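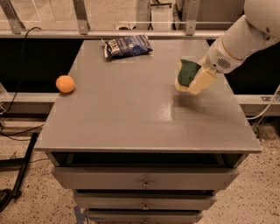 A crumpled snack bag left on a gray cabinet top.

Search the magazine Type and press enter
Home Food Travel Homes Culture Subscribe

The Last Kiosk on the Molska Road

By Ansel Montoya

Before the new highway opened, every bus to Molska made a stop at Plollero. The driver turned off the engine, said "seven minutes" in a loud voice, and all the passengers walked to the kiosk to buy something salty for the second half of the way.

I made this trip each August as a boy, with my grandmother. She always bought sunflower seeds for herself and paprika chips for me, and she kept the coins ready in her glove so we would be the first in the line.

The kiosk is still open. It belongs to the Nilsuwan family, who took it over 17 years ago, when four buses a day still came. Now there is one, at ten past six in the morning, and the customers are mostly truck drivers and people from the village who forgot to buy bread.

Mrs. Nilsuwan showed me the notebook in which she writes her orders. On one page from the good years I read 124 bags of chips for a single week. "We had them under the bed," she told me. "My son slept on top of the onion flavor."

She has changed the shelves a little. There is soup in the winter, and phone chargers, and a kind of dry cheese her cousin makes, which is very hard and which I recommend. The chips hang in the same place, on the left side of the window, where a child can reach them.

I bought one bag of paprika and ate it standing, the way we did then. The morning bus had left already, so I walked down to the river and took the path back to the village.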